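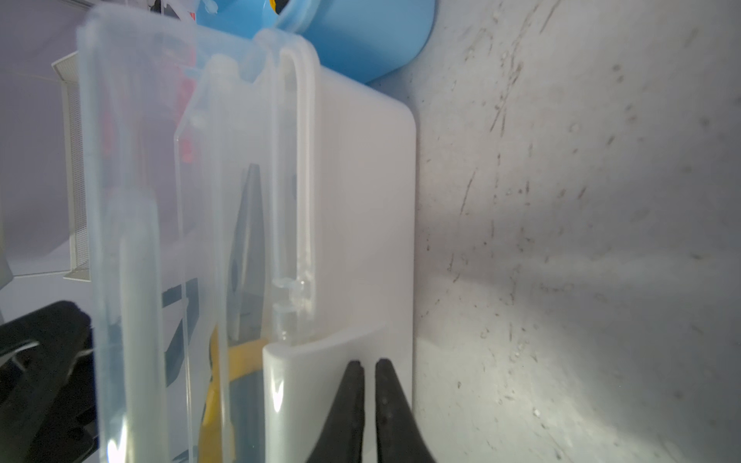 Raluca asks why people keep tools in a clear box, when a closed drawer looks more tidy. It is a good question!

A clear box lets the light go through its walls. You can notice a yellow handle inside before you open anything. Some boxes are a little frosted, like a window on a cold morning. Then the shapes look soft, but bright colors still help you to guess.

Try it at home. Put 3 safe things in a clear box, for example a spoon, a red block and a sock. Close the lid and ask a friend to name them. Which one was the easiest?

Sharp tools are for grown-ups, so ask first.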